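Lab notes wk 6 – gripper comparison, part 2
Bench B, November block. Bring last week's sheet.

Same arm for everybody, so differences should come from the fingers and the settings. Two-finger parallel today, the Merwood suction cup after the break. Reijo Seppälä runs the first half, Khrystyna-Mariia Skoryk has the sign-off list.

Before you start: home the arm, zero the gripper, write down the speed setting. Groups forgot the speed last time and we had to throw out 163 trials.

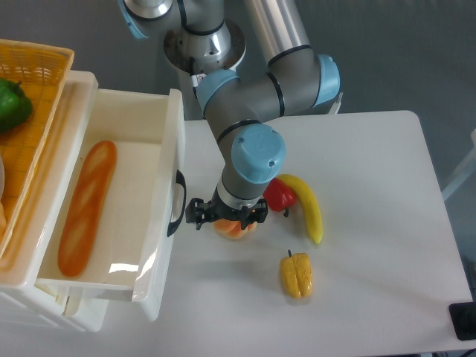 Do we have to use the same closing force for every item?
Use one force for the first pass, then tune per item on the second. Log the two passes in separate columns – otherwise the comparision is useless.

Round items: close on the widest part, slow approach. Long items: close across, near the middle. Peppers are the akward ones – shape is uneven, so one finger usually touches first and the thing turns. Log a turn as a turn, not as a fail. Fail = dropped or never left the table.

Neighbors count too. If a finger touches another item on the way down, put N in the notes column, even when the grasp is good.

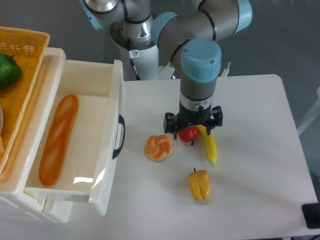 Second pass, cut the approach speed by half and keep the start pose. Don't change both at once, can't tell afterwards what helped.

Per group: 140 grasps, split evenly over the two passes. Rizzi controller logs by itself but only saves when you hit stop. Hit stop.

For the write-up – success rate per item, per gripper, plus turns and N's. Old Brarkodden set (3864 grasps) is on the course drive if you want a baseline, read the column notes first, their fail is defined diferently.

Sign-off with Khrystyna-Mariia before 4 pm.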